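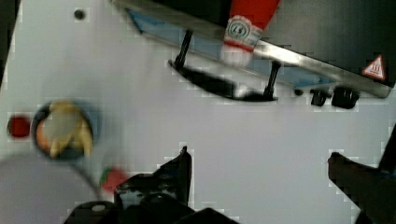
Plosby wrote:
Sugar in ketchup is not what ruined it. Everybody blames the sugar. My grandmother's recipe has more sugar than anything in the store and it tastes like tomatoes. I'd blame the vinegar.

vainio_fan wrote:
So you say, but have you compared the two side by side? I made a batch in August from 18 pounds of Romas, cooked it down for most of a Sunday, and my kids still asked for the squeeze bottle. I have my doubts that homemade is better at all. It's just more work and a sticky stove.

Trevor Boychuk wrote:
Kids aren't a test. Mine would eat the squeeze bottle stuff on pancakes.
My question for the homemade crowd is shelf life. I keep reading "lasts 3 months in the fridge" and I don't believe it. Where does that number come from? Every blog copies it from another blog.

Plosby wrote:
Mine has never been around long enough to find out.

Trevor Boychuk wrote:
Well, that doesn't tell me anything.

sorken88 wrote:
Depends on the acid and how clean your jars are. I freeze mine flat in bags and don't worry about it. And I'm with vainio_fan on one thing, 18 pounds is a crazy amount for what you get. Canned tomatoes work fine. Flame away.

pirau wrote:
Canned?? Then you're only making spicy tomato paste. Might as well buy a bottle.

sorken88 wrote:
The bottle is made from paste. Read the label, pirau. Concentrate is usually the first thing on it.

pirau wrote:
Fair. Still not doing it.

vainio_fan wrote:
Since people asked, these are the things I changed on the second batch. I'm not promising any of it helps.

1. Half the cloves. The first batch tasted like a ham.

2. Wide pan, low heat, lid off. I wiped down the counter after and it was still a mess.
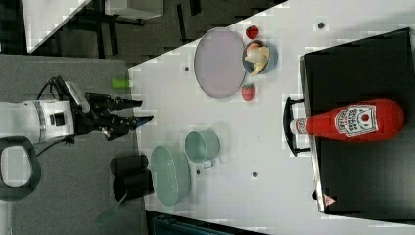

3. Strained it twice. Big difference in texture, none in flavor that I could pick out.

Trevor Boychuk wrote:
Did you write down how much vinegar? Plosby started this whole thing over vinegar and there isn't one measurement in the thread.

vainio_fan wrote:
No. Splashed it in until it smelled right.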